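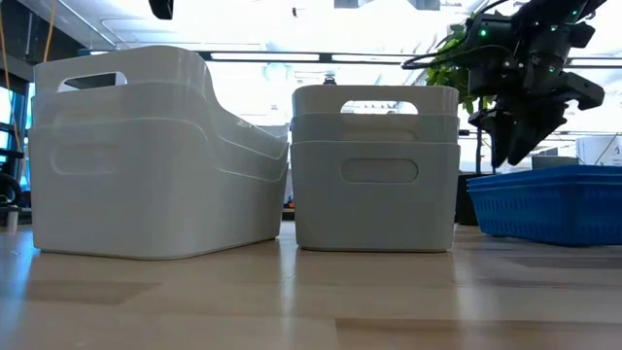

2 min read

The bins are back on the table! If you've been following along with my very slow attempt to get the craft room in order, you'll know I've been promising to deal with the storage situation since before the holidays. Well, it's March, the window has been open all morning, and I've finally made a start.

I'm calling this a gallery even though it has exactly one picture in it so far (I'll add to it as the shelves fill up, I promise). We're still at the "before the filling" stage, and once the yarn goes in I'll never see the insides of these things again.

So, the white bins. The longer ones are on the left and the smaller ones are right beside them, three nested together in each stack. I love how little room they take up like this – you could tuck the lot under a bed and forget you owned them, and I very nearly did. They have those oval handle cutouts near the rim of the top bin, and I'm a big fan of a handle you can hook your fingers through when you're pulling something off a high shelf with the other hand full of fabric.

The blue basket on the right is my favorite, mostly for the color. Everything else I've picked for this room is white or wood, and Shahla Naseri told me it was starting to look like a dentist's office, so a good loud royal blue seemed like the answer. It's got tiny holes all over the sides, so I'm thinking it's the place for things that like a bit of air. Bulbs over the winter, maybe? Or all the sponges and brushes from the paint corner. Shiuli says brushes, and she paints more than I do, so brushes it probably is.

A few notes on the plan, for those of you who asked after the last post:

The long bins are for yarn and fleece. I have over 200 balls of yarn (don't tell Harish) and they've been living in shopping bags, which is no way to treat wool. Sock yarn gets a bin of its own.

The smaller ones are for the fiddly stuff – zippers, bias tape, the buttons Lutfa Pramanik sent me from her mother's sewing box. I'm going to sort those by color first and then by size, and if that drives me up the wall I'll stop at color.

Labels are still up in the air. I tried the stick-on kind last time and they peeled off in a week. Nantana Srithong ties cardboard tags through the handle holes on hers with kitchen string, and it looks so nice that I'm going to copy her completely. She uses brown card, I've got a pile of gray, so we'll at least be able to tell whose are whose!

I still need to measure the bottom shelf again before I commit to where the long ones go. Last time I measured it after dinner and wrote the number on an envelope, and then I recycled the envelope. Shiuli's coming over on Wednesday with a proper tape measure and we'll get the yarn sorted then, so the next picture should have a lot more color in it.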